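Handout 7: Reading a supplement label

Course: Nutrition for Pharmacy Assistants, Brununthorpe
Module tutor: Libor Zeman

Scope

Covers fat-soluble vitamins sold as single-ingredient products. Multivitamins and fortified foods are dealt with in the next handout. Sports products are not examined.

1. What the front of the pack states

The front normally gives the product name, the form (tablet, capsule, drops, spray) and a strength. The strength may be given per capsule or per daily serving, and these differ when the serving is 2 capsules. Read the back panel before quoting a figure to a customer.

Worked case. Devmont vitamin E is labelled 200 mg on the front. The back panel gives a serving of 2 capsules, so each capsule holds half the stated strength. The Serolar product prints the strength per capsule. A customer changing from one to the other and keeping to 2 capsules a day would double the intake.

2. Units

Vitamin D is printed in micrograms, often with international units (IU) in brackets. One microgram equals 40 IU, so 20 micrograms is 800 IU. The factor applies to vitamin D only. Vitamins A and E have their own factors, and for vitamin E the factor also depends on whether the form is natural (d-alpha) or synthetic (dl-alpha).

Micrograms may be written mcg, µg or ug. In handwritten notes use "micrograms" in full. A badly formed µ is easily read as m, an error of a thousandfold.

3. Carrier oils

Fat-soluble vitamins in soft capsules are dissolved in an oil, commonly sunflower, olive or soya. The oil appears in the ingredients list and must be checked for allergies. Capsule shells may be gelatine or plant-based — the front of the pack does not always say which.

Brabec drops use a coconut-derived oil and turn cloudy in a cold room. Follow the storage line on the label. Do not advise refrigeration unless it is printed there.

4. Dates and storage

"Best before" refers to quality. "Use by" is a safety limit. Opened liquids may carry a further period counted from first opening, so write the opening date on the bottle.

5. When to refer

Pass the query to the pharmacist if the customer is pregnant, takes a blood-thinning medicine (vitamins E and K), has kidney disease, or already takes a second product containing the same vitamin. Vitamin A needs particular care in pregnancy, including the retinol in fish liver oils.

Exercise

Take any vitamin D product at home. Record the strength per unit, the serving, the daily total in micrograms and in IU, the carrier oil and the storage line.
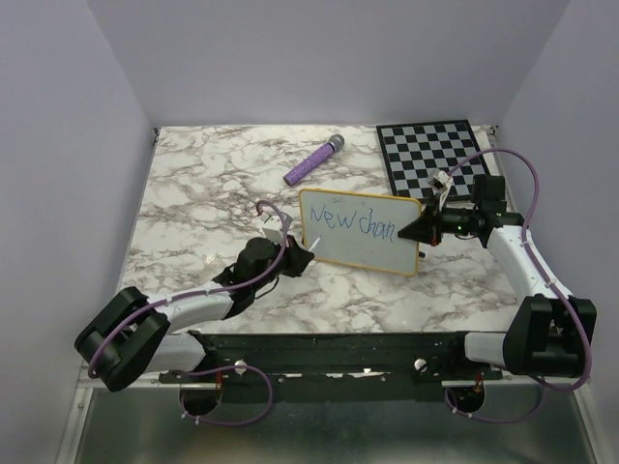

Libor Zeman adds that sprays should be recorded per spray, and that the daily total then follows from the number of sprays given in the directions.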